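Ullness School of Management
Graduate Programs, Cunel Building, Level 2
Workplace inspection checklist with comments
Inspected: 5 April 2025
Areas covered: graduate office, Room 263, Đặng Seminar Room, tutors' shared office, corridor and kitchenette
Ratings: OK / Fix / Not shown (I was told it was fine but saw no evidence)

1. Exits and corridors

1.1 Exit doors open freely from inside. OK
Tried each one by hand. The door by the lifts is stiff but it opens.

1.2 Corridor clear of storage. Fix
The March checklist says "cleared". Either it was cleared and filled up again, or someone ticked the box from their desk. Banner stands and leftover orientation satchels are leaning against the wall outside the graduate office. Move them to the store, and if the store is full, say so on the form.

1.3 At least 600 mm kept clear beside the photocopier. Fix
There is tape on the floor marking it. There is also a trolley parked on the tape.

1.4 Evacuation diagram current. Not shown
The diagram beside Room 263 still has the old wall through the tutors' office. I was told a new one is "with the printer". It was with the printer last time too.

2. Room 263 (case study teaching)

2.1 Tiered floor edges marked and secure. Fix
Strip lifting on the second step, left aisle. A strip of clear packing tape has been put over it, which makes it slippery as well as loose. Take the tape off and have the edging refixed.

2.2 Seats and fold-down tablets sound. OK
Sat in a sample from each row, didn't try them all.

2.3 Lectern cables covered. Fix
Cover is there, cables are next to it.

2.4 Room capacity sign displayed. OK
Displayed, yes. Whether it is followed during MBA presentation week is another matter, and I'd like to come back and look then.

3. Đặng Seminar Room

3.1 Tables stable, castors lock. Fix
Two castors on the table nearest the window won't lock. Don't use it as the standing desk for guest speakers.

3.2 Blind cords secured. OK

3.3 Ventilation adequate. Not shown
The comment from the last round reads "airflow good". Good according to what? No reading was attached and I can't find that one was taken. Ask Facilities for figures with the room full and the door shut.

3.4 Booking display working. Fix
The Preso panel showed the room as free while a doctoral seminar was going on in it. It's listed here because wardens are meant to use Preso to see which rooms are occupied in a drill. I wouldn't rely on it. Wardens should open the door and look.

4. Graduate office

4.1 Filing cabinets fixed to wall. Fix
Back row only. The tall one with the thesis copies isn't fixed to anything and has the heaviest drawer at the top.

4.2 Power boards not joined together. Fix
Found one plugged into another under the admissions desk. "Only temporary" was the explanation, and there was a good layer of dust on the temporary one.

4.3 Electrical test tags in date. OK
Except the pedestal heater, which has no tag at all. Unplugged during the inspection. Please leave it that way.

4.4 Workstation self-assessments complete. Not shown
The spreadsheet says everyone has done one. Seven of the entries have identical wording, down to the same typo. Those need doing again, with the person sitting in the chair.
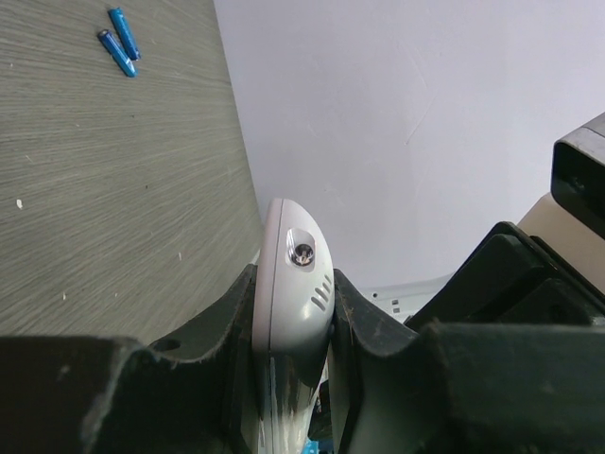

Pale grey oval device, held upright.

5. Kitchenette

5.1 Fire blanket in place and reachable. OK

5.2 Floor dry and non-slip. OK
Dry at the time I looked, for what that's worth. The seal on the dishwasher is perished along the bottom.

5.3 Microwave clean and undamaged. Fix
Clean, but the door has to be slammed before it will start. Replace it.

6. First aid and drills

6.1 Kit stocked and in date. Fix
Eyewash has expired. The checklist inside the lid was signed after the expiry date.

6.2 First aid contacts posted. Not shown
The poster gives an extension that rings out. Tried it twice.

6.3 Evacuation drill held this semester. Not shown
The calendar has a drill entered, with no start time, finish time or warden notes. An entry in a calendar doesn't show that people left the building.

Follow-up

Items marked Fix in sections 1 and 4 are to be closed within 15 working days. A photo or job number must be attached to each. "Done" by itself won't be accepted this round.

Items marked Not shown stay open until the paperwork turns up. They carry over to the next checklist under the same numbers, so please don't renumber the form.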